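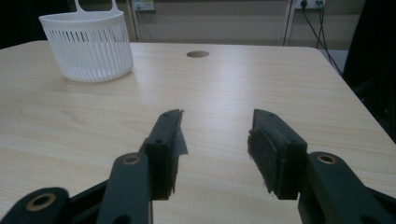
About Kunholm

Kunholm is an equipment planning office in Flandorton. We prepare purchase plans, budgets and acceptance documents for schools, labs and small manufacturers that intend to buy gripping and handling equipment. We do not sell hardware and take no commission from those who do.

Background

The office grew out of the purchasing desk at Haddadin, where the same staff spent several years ordering end effectors, mounts, cabling and spare fingers for a handling lab. Most orders that went wrong there went wrong on small items: a connector that did not match, pads that wore out before the next budget cycle, a table too low for the task. Kunholm was set up to catch those items before the order goes out.

What a plan contains

A standard plan lists the tasks first and the equipment second. For each task we record the object to be moved, the width of grip it needs, the surface it stands on and the reach from the operator's side. Equipment is then matched to the list. Anything that serves no listed task is moved to an optional sheet and priced separately.

Household objects make up most of our task lists. They are cheap to replace and vary a good deal in shape, and a handle, a pump head or a slotted wall each puts a different demand on the fingers.

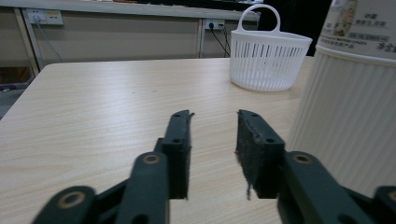
Hand-held gripper with fingers open; slotted basket and ribbed container on the table.

Budgeting

Budgets are split into four lines: hardware, wear parts, workspace and labor. Wear parts cover finger pads, bushings, screws and cables. Clients tend to leave this line out, and we put it back in. The workspace line covers tables, outlets, floor marking, stands and curtains. A site with too few outlets along the bench can add more to the total than a second gripper would.

Our fee for a single-station plan is $400. A plan for a full room is $2000, which includes one site visit and one revision. Purchases under $4000 in total rarely need more than the single-station plan, and we will say so when asked.

One-handed and two-handed stations

A two-handed station needs twice the wear parts and cabling, and more clear floor on both sides of the table. It also needs a task list that calls for two hands. We ask clients to mark each task as one-handed or two-handed before we price either version.

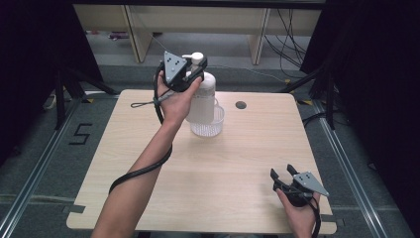

Two hand-held grippers in use at one table, the left one holding a pump bottle.

Acceptance

On delivery, each gripper is run through 100 open and close cycles and then through the task list. Results go on the Feltov sheet, our own acceptance form, with one row per task and a column for the part at fault. The client keeps the original.

Working with us

New plans are taken on in April and again after the summer break. Send the task list, a floor sketch with outlets marked and the date by which funds must be committed. Plans for sites outside Flandorton are billed for travel at cost.

Fees and terms last revised 23/07/2023.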